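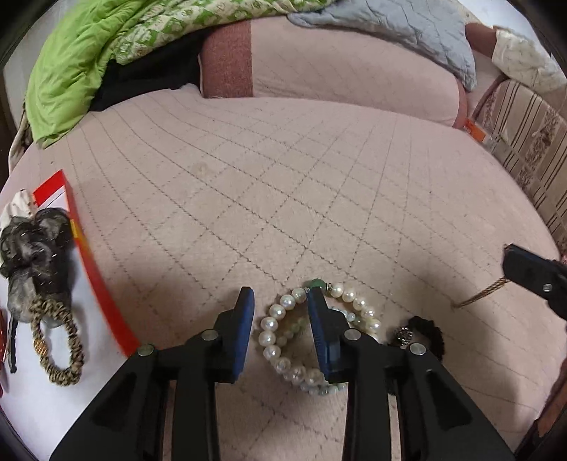 Small things and where they live
Notes for the Saturday talk, Perkovham library, upstairs room
Mahlet Nigatu

Welcome, coats on the rail, tea at the back. Thank Kelly Fontes for the invitation and for the biscuits. Say where the loos are before I get going, as I forgot last time and we had a very fidgety half hour.

Start with the question and wait for hands: who had to hunt for something smaller than their own palm this week? Keys, an earring, a hair tie, the back of an earring (groans, usually). Let a couple of people tell their stories. Don't rush them, they are always better than mine.

My own story, if the room is quiet. When I moved to the flat in Gruvden I decided to sort out every little thing I wore or carried, and I tipped the lot on to the bed one evening and made a list. 266 items. I'd have guessed fifty! I didn't get to sleep in that bed until nearly one in the morning, and a bead turned up under my shoulder at breakfast time. So do ask people to begin early in the day, and to begin with one drawer or one dish.

The bed as a work table

I still like a bed for this job, in spite of the bead. It's soft, it's a good height if you kneel, and things don't bounce. Take the duvet and the top sheet right off and work on the mattress cover. A plain pale one is lovely for seeing dark things like a scrunchie or a key fob. Pale pearls on a pale pink cover are harder, so put those down where you can keep an eye on them. And quilting has dips in it, and a fine chain will lie down in a dip and look like stitching. Run the flat of your hand over everything before you make the bed again.

Sort by where you use it

This is the main part, so slow down. Most of us sort by what a thing is: jewellery with jewellery, hair things with hair things. It looks very nice for a fortnight. I'd much sooner people sorted by where their hands are when they need it. The plain hair tie you grab on the way to the shower wants to be by the shower. The big sequined bow that comes out for weddings can go in a box on a shelf, and a small gift box with its lid does perfectly well.

Key fobs belong by the door. I'm firm on this and I'll be firm on Saturday. If a fob is on the bed with the bracelets, somebody came in tired and emptied their pockets, and we have all done it – I did it on Thursday night. Put a hook or a bowl on the route between the front door and the place you collapse.

(Pause for the bowl argument. Edivaldo Peixoto will be in the second row and he is a hooks man.)

Pearls

Someone will ask, so have this ready. Pearls are softer than people expect. Last on when you dress, first off when you come in, after the perfume and the hairspray and never before. Wipe them with a soft, slightly damp cloth and let them dry flat before putting them away. Store them lying down, as hanging stretches the thread. Keep them out of the same pouch as anything with crystals or sharp little settings, which will scratch them. A bracelet with other beads in it, a bit of jade or a silver spacer, should get the same gentle treatment as the pearls, so no dips and no sprays.

If there are gaps between the beads when you hold the string up, or the thread looks grey and furry, have it restrung. Mine was done by Raíssa Falcão, who has the counter at the back of Godoy, and she had it 13 days. Leaflets for her on the tea table.

Chains

Fasten the clasp before you lay a chain down. Half the knots in the world come from open clasps. For a knot you already have: flat surface, good lamp, two pins, and loosen the middle without pulling the ends. Give it five minutes and then walk away and have your supper.

Hair things

Show the three trays from my bathroom (bring them! they are on the washing machine). Fabric scrunchies can go through the wash in a net bag, but take off any charm first. Anything with sequins or a frill gets a dab with a cloth and nothing more. Braided elastics with metal beads catch in the hair as they get old, so if it tugs, let it go. I had 47 hair ties on my list and was using four.

Five o'clock: let them have a go

Each table gets a muddled tin and a tea towel. Ebbe Bakke is lending the tins from the Noltell charity shop and they do need to go back on Monday, contents included. Go round, be nosy, ask who the things might have belonged to. Last time a lady found a clip just like her mother's and the whole table stopped, so leave room for that.

Questions. If it goes quiet, ask what they've lost and never found.

Collect the trays. Switch off the urn. Lift the keys back to Kelly, who leaves at a quarter past six.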